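3.2 The bin as a resting place for hand tools

We use cookies to remember your reading preferences. Accept all | Manage settings

When we first sat down to plan the tidying part of the study, we assumed that the interesting decisions would be about large things: where the cabinets go, how high the shelves are hung, whether the bench is cleared at noon or at the end of the day. It was only after a few weeks of reading the bench diaries that we came to see how much of the grumbling was about small open bins, and about what becomes of a screwdriver once it has been dropped into one. The stackable blue kind, with a lowered front wall and a recessed strip across the face where a label may go, is so familiar in workshops that most of our participants had stopped noticing it altogether. A long tool laid in such a bin tends to settle at a slant, as the flat-head screwdriver does in Figure 2, and the slant matters more than one might think.
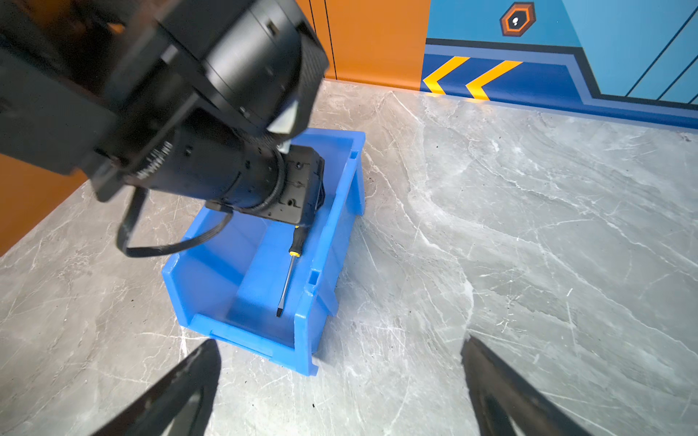 Department of Workshop Practice and Everyday Storage

Figure 2. Flat-head screwdriver with a yellow and black handle, lying diagonally in an open-fronted blue parts bin. The handle is toward the far end of the bin.

In the diaries we found two complaints that kept returning in slightly different words. The first was that a handle pointing to the back of the bin makes for an awkward reach, especially when another bin is stacked on top and the hand has to go in past the tip. The second was that one tool on the diagonal uses up the whole floor, so that anything put in afterward ends up resting on the shaft and rolls when the first tool is lifted out. Participants at Kokkonen, where the bins are kept on a low counter, minded the reach very little and the crowding a great deal. At Zirnness, where they hang from a rail at chest height, it was quite the other way, and one of the older hands there wrote a full page on the subject that we were sorry to have to shorten.

We coded 227 diary entries that dealt with putting a tool away, written by 19 people over 10 weeks. An entry was marked as a "placed" return if the writer recalled turning the tool before letting go of it, and as a "dropped" return if they did not. We are well aware that people remember their own tidiness kindly - the first author certainly does - and we have tried to read the results with that in mind. Entries that mentioned neither were left uncoded, and they are discussed again in Section 5.
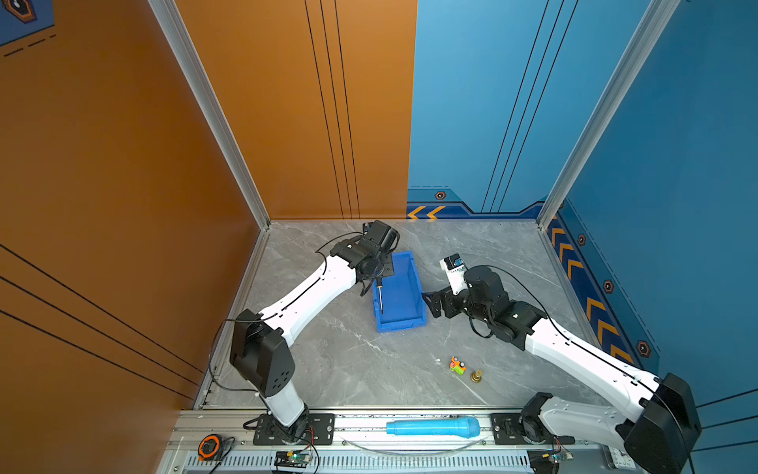 Small loose items deserve a paragraph of their own, for they came up far more often than our coding sheet had allowed for. A fitting or a spare screw left on the work surface would often stay there after the tools had gone into their bins, and several writers described a kind of politeness about it: they did not know whose it was, so they worked around it. Our sheet had a column for tools and a column for waste, and these things belonged in neither. Elif Naz Ateş, who did most of the second coding, suggested a third column headed simply "left out," and we went back to the beginning and read everything again with that column added. It cost us most of March, but we are glad we did it.

Labels were a smaller matter than we had hoped. We supplied both workshops with card inserts cut by Wokmont to fit the front strip, and we asked people to write the name of the tool and to draw an arrow for the handle end. The names were filled in readily. The arrows were mostly forgotten, or drawn once and then ignored when the bin was turned around on the shelf. One group at Kokkonen gave up on the arrow and put a dab of paint on the rim where the handle should lie - a habit that spread to the neighboring bench without any prompting from us, and which we take up in the next section together with the Garkus divider trays.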